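Hallel Thriller Notes
A dataset of viewer notes on animated thrillers and psychological horror

Version 3, updated 4/21/23
Maintained by Musa Iyamu and Nnamdi Olaniyan

What's in it

Hallel Thriller Notes is a collection of scene-by-scene notes on 61 animated films and one-off specials, all of them thrillers, mysteries or horror. If you love the kind of animation where you stop trusting the main character's eyes halfway through (we do, a lot!), you'll feel at home here.

Each title was watched start to finish by at least three people who wrote down, scene by scene, what they believed was going on. Was this a dream? A film inside the film? Did the murder really happen? They weren't allowed to go back and fix an earlier note after learning the truth, so the wrong guesses are all still in there, and they're our favorite part of the whole thing.

The notes were first collected for the Druswood film club, where arguing about endings takes up most of the evening. Version 1 was a shared spreadsheet with nine titles in it. It has grown a lot since then.

Files

titles.csv - one row per title, with running time, country, original language and whether the notes were made from the subtitled or dubbed version
notes.csv - the main file, one row per scene per viewer
twists.csv - where the big reveals fall, with start and end times
viewers.csv - viewer codes and a few basics (had they seen it before, do they usually watch horror)
spoilers.txt - a plain list of the titles whose endings are given away in notes.csv, which is nearly all of them, so please read it first if you care!

Columns in notes.csv

title_id: matches titles.csv
viewer_id: a letter and a number, never a name
scene_no: counted from the first scene after the opening credits
start, end: hours, minutes and seconds
reality: one of real, dream, memory, show, unsure
suspect: who the viewer thinks is behind it all at that point, or blank
dread: 0 to 9, where 0 is perfectly calm and 9 is hiding behind a cushion
comment: free text, in the viewer's own words

A row looks like this:

T017, K4, 22, 00:41:10, 00:43:35, unsure, the manager, 7, "She's woken up in the same bed again and I don't believe a second of it"

The comment field is never cleaned up. You'll find typos, swearing, and one viewer who switches to capital letters every time a phone rings. We think that's worth keeping - it tells you more about how a scene lands than the dread number does.

How scenes are cut

Nnamdi did all the scene cutting by hand in Jesteck, our little marking tool, using one rule: a new scene starts when the place or the time changes. That rule gets very slippery in this genre. When a character walks through a door in her apartment and comes out on a film set, we call it a new scene even if the music carries straight on. Flashes under two seconds stay with the scene around them.

The longest title in the set has 101 scenes. Bring snacks.

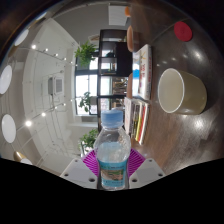
Changes in version 3

Added the Eze shorts, a run of spooky little school stories that are quick to watch and surprisingly nasty. Scene numbers start over with each short.

The old "true" label in the reality column is now "real", so any script written for version 2 will need a small edit.

Fixed end times that ran past the start of the next scene. Thank you to everyone who wrote in with lists!

Split "show" off from "dream". In earlier versions, a scene from a play or TV drama inside the story was marked as a dream, and half of our viewers hated it.

Known problems

Most viewers had seen plenty of thrillers already and guess twists early. Someone new to the genre would likely be fooled for longer.

Dread scores drift upward over a single sitting. Compare scores within a title before comparing between titles.

Notes made from dubbed versions are mixed in with notes made from subtitled ones. Use the version column in titles.csv to pull them apart, especially for anything to do with voices.

There are no video clips, stills or subtitle files in the download. You'll need your own copies of the films, and cuts released in different countries may not match our times.

Using it

Free for study, teaching, club nights and personal projects. Please credit Hallel Thriller Notes and give the version number. If you make a chart of the suspect column over time, send it to us, we never get tired of looking at those.

Version 4 is planned for June and will add a second round of notes from viewers watching the same titles again. Musa is putting the title list together now and is happy to take suggestions, the stranger the better.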